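Call for Participants: Block Sorting and Handling Study
Titara Institute for Manual Work, Hanport 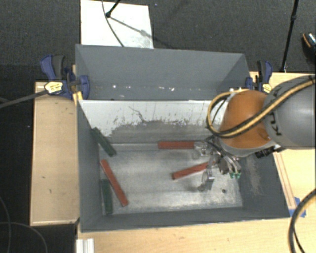 The Titara Institute for Manual Work invites adults living in or near Hanport to take part in a study of how people judge the position of small objects before picking them up. The study is led by Rasha Yammine and will run through December at the Institute's Veketti Street building. Participants will work at a table with an open-topped bin whose inner walls slope toward a flat floor. Plain rectangular wooden blocks, red and dark green, are placed in the bin at different angles, and a block may lie flat on the floor or lean against one of the sloped walls. Participants will be asked to say which block they would take first, to take it, and to set it down on a marked sheet. The bin is clamped to the table and should not be moved.

Who may take part

Applicants must be 18 years of age or older and able to sit at a table for the length of a session. Both left-handed and right-handed applicants are welcome. Glasses and contact lenses may be worn. No experience in packing, sorting or assembly work is required, although persons currently employed in such work are encouraged to apply. Persons who have had hand or wrist surgery within the past 7 months are asked to wait for a later round.

What is involved

Each participant attends two sessions. The first includes a short vision check and a practice period with the blocks. The second consists of sorting tasks only, with rest breaks between sets. Sleeves must be rolled above the wrist, and rings and bracelets removed - a locker is provided. Sessions begin at 9:30 a.m. or 2 p.m.

Payment

Participants who complete both sessions will receive $200. Those who complete only the first will be paid half of this amount. Parking in the Kassab Lot is free with a visitor pass, available at the front desk.

Privacy

Results are stored under a participant number, and names are kept in a separate file. Participants may withdraw at any time, including during a session.

How to apply

Please write to Gwawr Llewellyn, Study Coordinator, Titara Institute for Manual Work, 682 Veketti Street, Hanport. Include your name, age, preferred hand and a daytime telephone number. Questions about building access - including step-free entry - should be directed to Babak Kazemi at the same address. Applicants will be notified by mail.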